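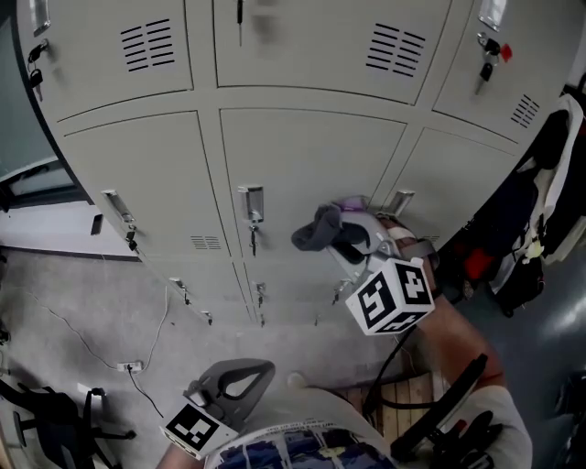

Interim report to the Kamath Fund
Project: Everyday chores by machine, second reporting period
Prepared by Aishwarya Rajan, Grorko
3 March 2019

The grant asks whether machines can yet take on routine chores in homes and small shops. Our answer at this stage is a qualified one.

Work in this period concentrated on putting away clothing and other soft items in lockers and cupboards. A total of 1,074 demonstrations were recorded with hand-held grippers, against a target of 2,000 for the full grant. Of these, 443 involved a locker door.

Picking up a folded garment from a flat surface is now dependable in our trials. Fabric that has bunched up remains difficult, and small keys and narrow handles more so — the machine often grasps the handle but pulls at the wrong angle. We would not yet recommend unattended use in a shop.

Spending is within budget, apart from replacement gripper parts supplied by Bukier, which cost more than planned. We ask the Fund to approve a transfer of £700 from the travel line.

Shop-floor trials at Weltska are due to begin in April, subject to their safety review. Shelf restocking will be added at that point.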